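Teaching by hand at Clustis

Aino Jääskeläinen has spent most of the winter moving a green utensil from one plate to another. She does it with two robot arms, which she guides from a chair a couple of metres away, and every attempt is recorded.

She runs data gathering at Clustis, a small company that builds learning systems for kitchens and canteens. The team started its tableware work in January. When we spoke, it had 961 recordings it was happy to keep.

"People expect the hard part to be the model," she says. "Most of my day is resetting the table. You put the plates back, you put the utensil back at a different angle, you press record."

A single example lasts 25 or 26 seconds. The operator lifts the utensil from one plate, sets it down on the other and brings both arms back to where they started. Anything much longer tends to be thrown out, as it usually means the operator hesitated, and the system will learn the hesitation along with everything else. 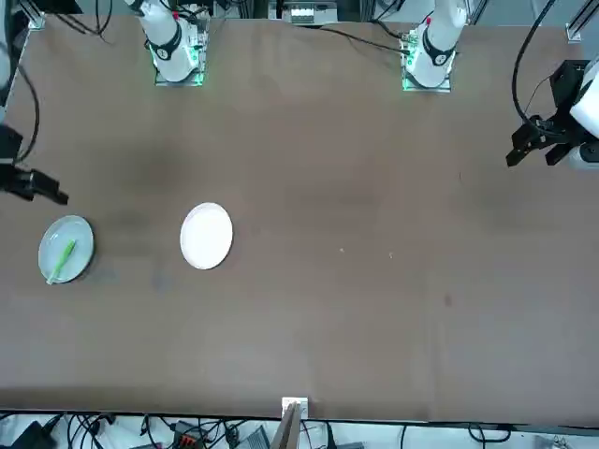 The two-arm table at Clustis, with the green utensil lying across the teal-grey plate and the white plate empty.

The first batch went badly. Jääskeläinen and her colleague Sorin Ursu collected 300 examples in under a fortnight, and the trained system could do the job only if the plates were exactly where they had always been. "We had been too tidy," Ursu says. "Both of us put the plates down in the same two places without thinking about it. Move one by a hand's width and the arm went for the old spot."

They kept those recordings but changed the routine. A short program now tells the operator where each plate should go and which way the utensil should point. Some of the positions are awkward, close to the edge or nearly touching, and Ursu admits he used to skip them.

Mistakes are a matter of debate in the team. Ursu would like to drop any recording in which the gripper misses. Jääskeläinen keeps the ones where the operator misses and then recovers – she thinks the system needs to see what to do next. For now those are stored under a separate label, and they train with and without them.

I asked whether the work gets dull. "Yes," she says. "After an hour you get sloppy, and you can see it in the data. The movements get faster and the release gets rough. So we swap every forty minutes, even if the person says they're fine."

The next task will use both arms together, one holding a plate steady while the other wipes it. Danai Liapis, who joined from Orine last year, is writing the instructions for it. She has asked for left-handed operators as well, and so far they have found one.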